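Gulau Self Storage - Frequently Asked Questions

Boxes, tape and unit hire at our Dekker Street site

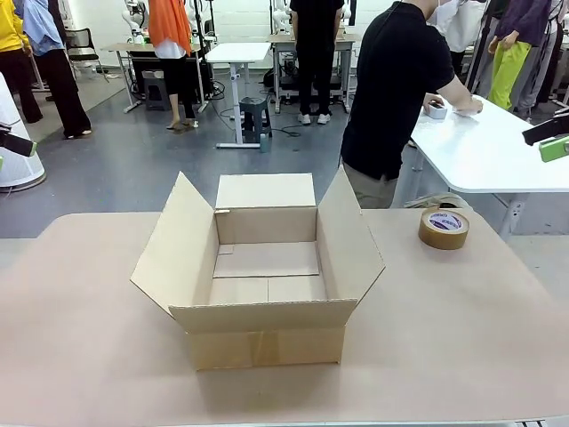 Perla Huerta wrote to ask whether she could pay for May and get the leftover days back if she moved out early. Yes. We refund unused days to the card you paid with, less the cleaning fee if the unit hasn't been swept.

What does a unit cost?
The smallest is $75 a month, GST included. Prices for larger units are at the office.

Is there a bond?
Yes, $100, returned when you hand back the key.

How much notice do I give?
11 days, by email or at the counter.

When can I get in?
The gate code works from 6 am to 9 pm. The office shuts at noon on Saturdays.

Can I store a mower or a barbie?
Yes, but drain the petrol first and leave gas bottles at home.

Do you buy back boxes?
Only ones bought from us, flat and clean - keep your receipt.

Can someone else use my unit?
Add them to your agreement first. They'll need photo ID.

Are my things insured?
Not by us. Check your contents policy before you move in.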